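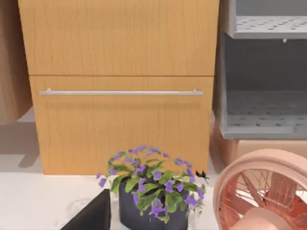 Cabinet, plant, pink fan. One of the simulated rooms.

So I finally sat down with the Bronberg quote for the arm, and the number at the bottom made me close the laptop and go make toast. Vogler came in lower, but they charge extra for the spare finger pads (106 dollars a pair!) and shipping takes 9 weeks. That would push everything into September, and I'd like to have something moving before then.
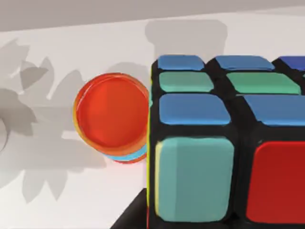
My plan for now is to spend on simulation first and hardware second. Gonus rents compute time at 100 dollars a month, and I can cover two months of that without touching the arm money. What I still have to budget for is props. A Rubik's cube like this one, with the light blue and green stickers on top, is cheap enough, but I want a few spares, plus something flat and round to sit beside it like the red thing here. Clondow has a bin of odds and ends, so I'll start there, and the Vogler quote is good until the end of the month anyway.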